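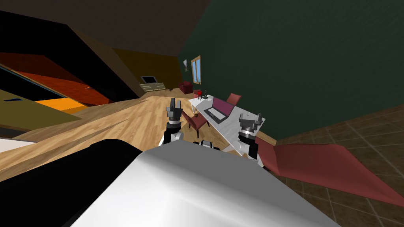 The simulated apartment, with the robot's two grippers and the table with the laptop on it.

Household Machines Reading Group – minutes, Monday, August 17, 2026

There: Noreen Quinlan, Khurram Dogar, Sobia Satti, Nusrat Magsi and me (Shazia Kazmi, taking notes again, so blame me for the spelling). We started late because the projector wanted a password.

1. Last time's minutes
Khurram asked me to fix one thing. He did not say that floor-cleaning machines were "a solved problem," he said they were a solved problem in his apartment, where there are no stairs and no kids. Fixed. Otherwise fine.

2. Can it clear a table yet?
This was the big item and it ate most of the evening. Noreen has been running table-clearing trials in the Kandar simulator since April and she walked us through what she has. The short version is that she has logged 336 tries and 54 of them ended the way she wanted, with the item off the table and set down where it was supposed to go. Khurram said that sounded awful. Noreen said she'd been pretty happy with it! Her first batch had 2 good ones in it.

We then spent a long time on what counts as "clearing." Take the table in the picture. There's an open laptop on it and a little red thing on a stand at the far end, and I thought a pot, and Sobia thought a figurine, and that kind of made the point for us. If it's a pot, maybe it goes to the kitchen. If it's a figurine, leave it alone. And do you close the laptop? I would be furious if a machine closed my laptop in the middle of something. Nusrat would be furious if it didn't and then wiped the table around it.

Noreen's trials skip all of that, and she was upfront about it. The machine gets told which item and where to put it. She thinks the choosing is a separate problem and she'd like someone else to take it (nobody jumped).

Sobia asked about the chairs. With one chair on the near side and another tucked in behind, how does a wide robot get close enough to reach the far end? Noreen says it mostly goes around, and plenty of her failures are the body bumping furniture before the hands have done a thing. Nusrat wondered if it could just move the chair first. Noreen tried that for a week and dropped it – the chair pushing was slow and she ended up with chairs in worse places.

3. Shop floor versus home
Nusrat works days at Loria, packing candles and soap, and she gave us her side of it. They had a two-armed machine from Suvano on trial for 13 weeks. She says it was good at one job, putting the same box in the same carton, and she liked having it because that's the job that kills your shoulders. Any time the supplier changed the box, somebody had to come out and set it up again. So her answer to "yet?" is yes, for the boring stuff, as long as the boring stuff stays put.

Khurram said homes never stay put. I said mine does, mainly because I don't tidy it. We agreed (I think we agreed) that a fair home test ought to change the layout between tries. Noreen can do that in Kandar pretty cheaply and will look into it.

4. Does simulation tell us anything?
Sobia is the doubter here and I want to get her point down properly. She says a pretend cup has a pretend weight and pretend friction, and that her real mugs are chipped and greasy and one has a loose handle. Noreen didn't argue. She said she'd break more than 336 mugs finding out the other way. Left open.

5. Reading for next time
The Yeon report on laundry folding. It's long, so skip the appendix unless you love tables. Khurram has the spare copy.

To do
Noreen – a few runs with the chairs moved, plus a list of what the failures were.
Nusrat – ask at work if we can see the setup notes from the trial.
Sobia – write down five things on her own table and where each one should go.
Khurram – projector password.
Me – type this up (done) and bring snacks (we'll see).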